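Search this site Enter keyword Go

News > Media releases > Homewares

Mornex brings a little colour to the washing-up

February 5, 2021

Mornex today announced Miranda, a range of bowls and small containers for households that have grown tired of eating cereal out of something beige. It replaces the Gestia line, which was grey and sold accordingly.

Miranda comes in two sizes, both made to nest, and in two colour families: the lavenders and the oranges. Our design team spent five months on the lavender. The oranges were settled over lunch.

The colours were chosen to be mixed. A pale lavender-and-white bowl with a glossy rim gets on very well with something orange and yellow, and a bright green table covering does neither of them any harm. Customers who prefer everything to match are welcome to buy more of the same one.
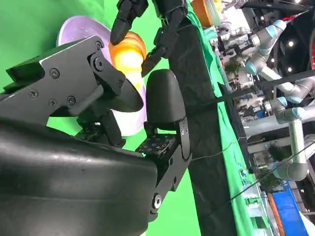

Availability

Miranda goes on sale this month through Fodudura homewares stores and the Mornex online catalogue. Lids will follow in July, by which time we expect most customers to have found a plate that does the job. Remaining Gestia stock will be cleared at a reduced price, in grey.

Media enquiries: Mornex press office

Filed under: Kitchen & Table, New Ranges, Colour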